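Company News | Cruise & Ferry

Dastden Line to Add Overnight Ferry Route Between Latden and Florkden

LATDEN, September 2023 -- Dastden Line, the passenger and vehicle ferry operator, announced today that it will open a year-round overnight route between Latden and Florkden. The crossing will be operated by the Gebru, a ship the company bought last year and is now refitting for the service.

The Gebru will leave each port on alternate nights, with a scheduled crossing time of 13 hours. Foot passengers, cars, motor homes and freight trailers will all be carried. Until now, Dastden Line customers traveling to Florkden have had to take a daytime sailing and change ships, with a wait between the two at busy times of year.

The refit covers the cabin decks, the main restaurant and the forward lounge. A total of 40 cabins are being added in space formerly used for storage and crew training. All existing cabins will receive new beds, lighting and bathroom fittings. The lounge will have reclining seats for passengers who do not book a cabin, along with a quiet section where phone calls are not allowed.

Work on the vehicle decks is already finished. The ramps were strengthened to take heavier trailers, and the drainage and fire detection systems were replaced.
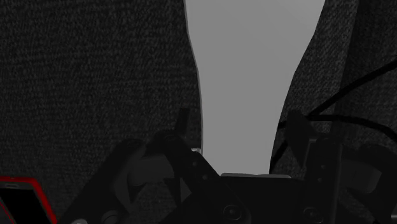 Computer rendering: dark woven texture beside smooth light gray.

Dastden Line expects the route to create up to 35 jobs, most of them on board and the rest at the Latden terminal. Hiring for deck, galley and passenger service positions will open this fall. Applicants with previous experience at sea are preferred for deck positions, but training will be provided for all other roles.

At Latden, the company will use its existing berth. A second check-in building will open for overnight passengers, with a waiting room, restrooms and a small cafe. Vehicle check-in will close one hour before departure -- 30 minutes earlier than on the daytime sailings.

Fares and sailing dates will be published when booking opens. Pets will be allowed in a limited number of cabins and must be booked in advance.

About Dastden Line
Dastden Line operates passenger, vehicle and freight ferries from its home port of Latden. The company made 3,637 sailings last year.

Shares: 13
Comments: 0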